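4. Setting Up the Ring Holder

The Allerlow holder ships as one ceramic piece. The three rings do not come apart, whatever the old box insert said about "stackable sections" – please do not try. It is sold for brushes, combs and, according to the shop listing, "anything". We have our doubts about anything. Use it for brushes.

Before you start

Wash the holder in warm soapy water and let it dry fully, inside as well. Skip the scented rinse some sellers bundle with it. We tried it and could find no difference except the smell.

Placing the holder

1. Choose a flat, hard surface. The lid of a laundry hamper is not one.
2. Set the holder down on its smallest footprint test spot and press the rim lightly on each side. If it rocks, move it.
3. Keep it at least 50 mm from the edge of the table or shelf.

Loading a brush

4. Pull loose hair out of the brush first.
5. Hold the brush by the head and lower the handle into the opening at a slant.
6. Let the end of the handle come to rest against the inside wall. Do not drop it in.

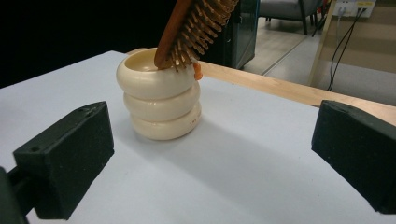
Fig. 4. Wooden brush going in handle first, pins toward the outside of the rim.

7. Let go slowly. If the holder starts to tip, take the brush out and use a shorter one.

NOTE: The listing gives a limit of 798 g. Duyên Dương, who edits this guide, would not trust that with a long handle. Our own advice is to stay under 400 g, and to treat even that as a limit for brushes that sit low.

CAUTION: Never put a wet wooden brush in handle down. Water runs into the bottom and stays there, and varnish does not like it. Dry the brush flat on a towel first.

Care

Wipe the rim weekly. Dust settles in the grooves between the rings, and a soft toothbrush clears it. "Self-cleaning glaze" is a phrase you may see in October sale ads. Wipe it anyway.

For chips and cracks, see Section 7.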